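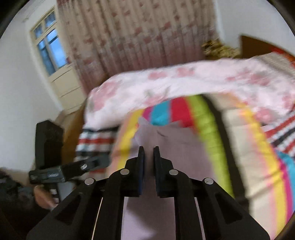

The Monov hand-held gripper is sold as a pair with a printed practice guide, and this review covers both, with more weight on the guide. The hardware is easy to assess. The rules for using it are where kits in this class usually fall short. Bedding is a fair test of either, and a lilac cloth laid flat over a broad-striped blanket, with a flowered comforter heaped behind, gives the fingers very little to close on and the camera a lot of competing pattern. The guide deals with that situation in one section and gets most of it right.

Hardware first. Each unit weighs 858 grams by my kitchen scale with the camera fitted. The two fingers are black with blue on their facing surfaces, and they stay close to parallel over the useful part of their travel. The linkage screws face the operator, so a loose one can be caught by eye before a session starts. The guide asks for that check at every start and again after any drop. It gives no torque value, only "snug," and a maintenance instruction needs a number. I asked Monov support for one and was told it would be in the next revision.

The guide runs to 22 pages. It is divided into preparation, handling, recording, and storage, and each section separates "must" from "should." The distinction is mostly respected. "Must" is kept for finger clearance, stopping when a second person enters the work area, and keeping pets and children out of the room. "Should" covers lighting, clothing, and pace. One item is misfiled: cleaning the pads between fabric and kitchen work is listed as "should." Grease carried from a pan handle to a bedsheet changes grip as well as spoiling the sheet, and I would move it up.

Two-handed work gets its own pages. The main rules are:

Keep the second device upright and its camera side clear when it is waiting.
Do not rest either unit on the fabric being handled.
Close one gripper fully before starting to pull with the other.
Never pass fabric across the linkage arms.

The last of these matters most. Thin cotton can be drawn into the linkage on a fast close, and a pillowcase of mine has a small tear from the week before I read that page. The second rule is harder to keep than it sounds on a bed, where there is often no hard surface within reach. A stand or wrist loop would solve it. Neither is included.

The recording rules are conservative. Begin with the grippers open and still, hold for two seconds, do the task at normal speed, hold again, stop. Failed attempts are kept and marked as failed. I agree with this strongly. The Zoslow kit I used last year told operators to delete them, and its log sheet had no column for a reason. Monov's log has a column for outcome and another for cause, with short codes. "Slip," "fold," and "double layer" covered nearly all of my fabric failures.

Privacy is handled less well. The camera is wide enough to take in walls, doors, and windows along with the work, and the guide says only to "remove personal items where practical." The Gavalas house rules, which I still have pinned over my desk, require a slow turn of the camera through the room before the first recording and a review of that footage by a second person. Nhung Doãn does this check for me and has caught a prescription label and a piece of mail that I had walked past. Monov should adopt something equivalent. It costs a few minutes.

There is also nothing on operator fatigue. At this weight, with one unit in each hand, my wrists were tired well before the battery was. Fadivis sets a maximum session length in its guide and requires a break between sessions. I applied the Fadivis limit to the Monov units through August and had no further trouble.

Print quality is fine, the index is usable, and the revision number is on every page — a small thing, but it let me confirm that the copy in the box was older than the one on the download page. The differences were in the storage section only.

Recommended for anyone recording household work who already has a privacy procedure. Buyers without one should write it before opening the box. I will update the hardware section if the torque figure arrives.

August
By Ánh Bùi

Search reviews
Enter keyword
Go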